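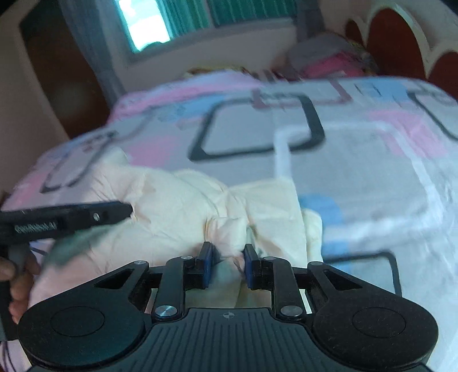

How to Fold the Big Fluffy Thing on the Bed

Bedding & Laundry > Folding

Posted in January by Fadime Öztürkmen

Every household has one. Ours is cream, it is fluffy, and it has been lying in a heap on the bed since the holidays. My aunt Gökçe says a blanket left in a heap is a letter to your guests telling them what you think of them. My aunt Gökçe also irons dish towels, so I take her with salt.

I have written before about fitted sheets (374 comments, most of them angry) and about duvet covers, and each time somebody asks about the soft stuff. Flat cotton obeys you. It takes a crease and holds it, like a grudge. Fluffy fabric has air in it, and air has opinions. You fold it, you pat it, you turn around to get the next thing, and it has opened itself up again like a book you were hoping to be done with.

What follows is how I fold a soft, thick blanket on top of a made bed, with one pair of hands and no second person at the other end saying "which corner?" It takes me 12 minutes if I also do the sheet and the pillows. The first time it took me most of an episode of something.

What you need

A bed. The blanket. A lint roller if you own a pet or a black sweater. One wide ribbon or a strip of old pillowcase, optional. I use the ribbon that came around a Prundard tablecloth, which was by a long way the best part of the tablecloth.

Step 1. Evict everything that isn't bedding

Cushions, bags, soft toys, the shirt you were going to wear, the shirt you wore. Anything that has migrated up toward the wall goes on a chair for now. Don't put it on the floor, since you will step backward at least twice during this job and you will be holding something large in front of your face when you do.

If there is a second blanket, a light one, fold that first and get it out of the way. Light ones are easy and it will build up your confidence, which you are going to need.

Step 2. Find the edges

A bunched blanket has no obvious top or bottom. People grab whatever sticks up and pull, and then they have the same heap in a new location. Put your hand in at the side and feel along until you come to a hem or a seam. Follow it to a corner. Hold that corner with one hand and keep following with the other until you reach the next one.

Now you have one short side or one long side. Lift both corners and give the whole thing a single hard shake away from you. One. People who shake five or six times are enjoying themselves, and they should do it outdoors.

Step 3. Lay it out and look at it

Let it fall across the bed and walk around it. Pull each corner out flat. If yours has a quilted or gathered part, smooth along the gathers with the side of your hand, never across them. Across is how you get that permanent rumple in the middle that looks as though a cat is under there.

This is also when the lint roller comes out, and when you find out whether the blanket should have been in the wash in the first place. Sniff it. If you have to sniff it twice to decide, you have decided.

A patterned sheet is a big help at this stage. Line up one long edge with any repeat in the pattern and you have a ruler the size of a mattress, for free. I resisted patterned sheets for years on the grounds of taste and I now think taste was costing me time. If the pattern has gone on crooked (mine goes on crooked, it is a Gonitholm and I think they cut them during lunch) then use the edge of the mattress and ignore the pattern, or you will fold a very neat parallelogram.

Step 4. Thirds, the long way

Halves are for tablecloths. A thick blanket folded in half and in half again ends up with one enormous rounded side and one side with four flapping layers, and it will lean in the closet like a man waiting for a bus.

Stand at the long side. Take the edge nearest you and carry it two thirds of the way across. Put it down and press out the air with your forearm, starting at the fold and going toward the loose edge. Then go around to the other side and bring that edge over the top until it meets your first fold.

You should have a long strip, three layers deep. It will be fatter in the middle. Lean on it. I mean this literally, put your elbows down and lean, you are a grown adult and it is a blanket.

Step 5. Tuck in the ends

Take each short end and fold it in by a hand's width. This hides the hem and gives the blanket a firm edge, and the finished square keeps its corners much longer. I picked this up from a woman who ran the linen room at a small hotel called the Kancombe. She folded 700 towels a week and did not care for conversation, but she showed me this once and then showed me again, slower, with a look.

Step 6. Fold toward the middle

Bring the left end to the center. Press. Bring the right end to the center, leaving a gap between the two as wide as your palm. The gap matters. If the ends touch, there's no room for the final fold, and the whole thing springs open the second you trust it.

Close it like a book. Press again, from the spine out.

What you have now is a squarish bundle with one smooth side. Turn it so the smooth side faces whoever you are trying to impress. If you're using the ribbon, it goes around once, with a flat knot, not a bow, unless the blanket is a gift or you are Gökçe.

Step 7. Do the sheet while you're there

With the blanket off, you will see what it was covering up. Start at the corner by the wall, the one you can't reach, and get it over with. Pull the sheet down tight and tuck it, then work toward the open side. A bed pushed against a wall will always be smoother on the side you can stand at, and there is a great peace in accepting that.

Then put back what you evicted, minus whatever doesn't live there. Pillows and pillow-like items go up at the head end. Soft toys sit against the wall, where they can supervise.

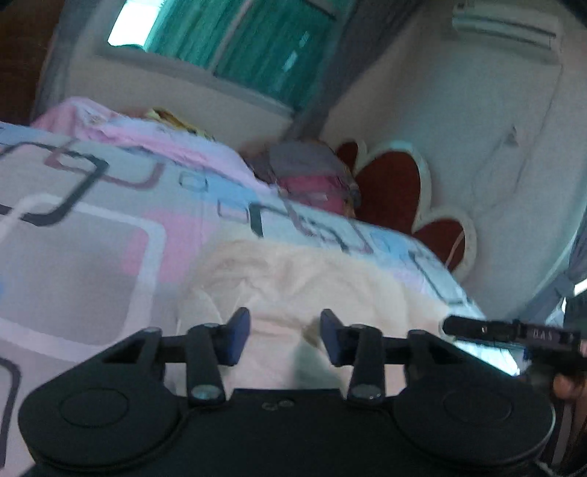

Put the folded blanket at the foot, square to the edge, and leave it alone. Don't plump it. Plumping is how you let the air back in, and you have just spent several minutes and your elbows getting it out.

Some things that go wrong

It's lopsided. One end was thicker before you started, usually because there was a twist in it from the wash. Go back to Step 3. I'm sorry. I've tried fixing it from the outside, by tugging, and you can lose a whole Wednesday that way.

It won't stay shut. Either you skipped the palm-width gap or your blanket is one of the very slippery ones. For the slippery ones, roll it. Do Steps 4 and 5, then start at one end and roll tightly with your knees on the bed behind you. It will look like a large pastry and it will stay put.

It sheds. Dry it once on low with no heat and a couple of clean dry towels, then empty the filter and marvel. Some of them never stop. I had one that shed for two winters and was thinner when I gave it away than the sheet under it.

It's too big for the closet shelf. Measure the shelf before you fold. Mine is 19 inches deep, so I make my long strip a little narrower than that by overlapping the thirds more than I strictly should. If your shelf is very shallow, go to quarters on the long side and put up with the fat middle.

How often

I do this on the mornings when I change the sheets. On other mornings I do Steps 2 and 4 and throw the result at the foot of the bed, and from the doorway you can't tell. From closer in you can, so I keep the doorway as the viewing area.

For storing it over the summer, make sure it's fully dry, fold as far as Step 6, and put it in a cotton pillowcase instead of a plastic bag. The plastic traps any damp you missed and you will meet it again in October. Write what's in there on a bit of tape, because a folded blanket in a pillowcase looks exactly like a pillow, and we once had a guest sleep on one for three nights and say it was very supportive.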